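Filed under: Diary, Language, Small Days

6 min read

23 April 2022

I slept badly and woke before the alarm, so I started the day with the dictionary. I am on page 700 of it, in the letter M. My old teacher in Nairobi, Caroline Mutiso, used to tell us that a dictionary is for reading and for lifting, and I have done more lifting. But since January I read one page every morning with my tea, and I write down two words. This morning they were "mollify" and "molt." I do not think I will use "molt" soon, because I own no birds.

The evening class was in the room above the bakery again. We were 11 tonight, and the radiator was making its noise. Toivo Kauppinen gave us back our translations. Mine had fewer red marks than the last time, but one of them was a long one. I had written "I am agree" in the second paragraph. I have known for years that it is wrong. It still comes out of my hand when I am tired, like a cough.

Then we talked for most of the hour about signs and labels. Toivo had asked everyone to bring one piece of bad English from daily life. I had expected that it would be a cruel kind of lesson, all of us laughing at a poor person who wrote a menu. It was more kind than this. Ga-eun Kwak brought the instructions of a rice cooker, where it was written "Do not surprise the lid." She said that she has understood this sentence from the first day and that she has never surprised the lid. Faraji Biwott had a notice from his building that said the elevator was "under repentance." He wanted to keep it for himself, so he only let us look at it.

I did not bring a paper. I talked about clothes, because I think the strangest English in the world is printed on clothes. My cousin had a jacket when we were young, with a whole paragraph on the back about a yacht club, and in the paragraph there was no verb. He wore it for three winters and he was very proud. We could not read it then. When I learned enough English I went to read it finally, and I was disappointed — it said less than I had imagined as a child.

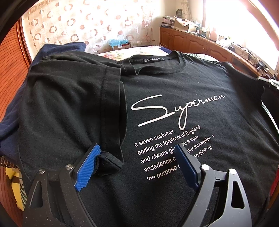

Rafia Qureshi asked a good question. She asked who is the reader of such a text. On a menu somebody must order the soup, so the writer has to try. On a shirt the letters are there for the shape, the same as flowers or stripes, and maybe the person who put them there never thought that anybody would stop in front of a chest and read until the end. Toivo said that in his youth in Finland it was the same, everyone had a sweater from a university which did not exist. He had one from "Birkett College." He looked for it on a map once.

I told them about "costumer" and "customer." For a long time I mixed these two. When I worked at the counter at Paretti, I wrote in the order book "costumer will come back at four" almost every day, and the manager let me do it for months before she explained that I was waiting for a person who sews for the theater. I was ashamed for a week. Now I see this same mistake everywhere and I feel some friendship for it. Somebody wrote it down, and it passed through many hands, and it was sold.

There is another thing I wanted to say in class, but I did not find the words quickly enough, so I put it here. When I read wrong English, my head repairs it. It guesses the word that was meant and goes on. When I read wrong Swahili I cannot do this, I stop and I am angry. I think this is the difference between a language you live in and one you are visiting. Or maybe I am only less polite at home.

After the class I walked with Ga-eun to the bus. She is leaving Kekton at the end of the summer, she has a better offer, and she practiced on me the letter that she will give to them. We changed "I am quitting you" to "I am leaving my position." She liked the first one more. I also liked it.

At home I heated the beans and ate them standing. Then I washed the blue cup, wrote this, and looked up "repentance" to be certain. For the next class we must write one page about a word we have always said in the wrong way. I have too many to choose from — "vegetable," "comfortable," "Wednesday," the whole family of "though" and "through."

Tomorrow, page 701. I must also call my mother and pay for the bus card.

Comments (3)

mwalimu_j
I wrote "costumer" on my first job application, two times. They hired me anyway.

Hanne
"Do not surprise the lid" is going on my kitchen wall. Please thank Ga-eun from me.

oldbluecup
What comes after "molt"? I was hoping for one more word.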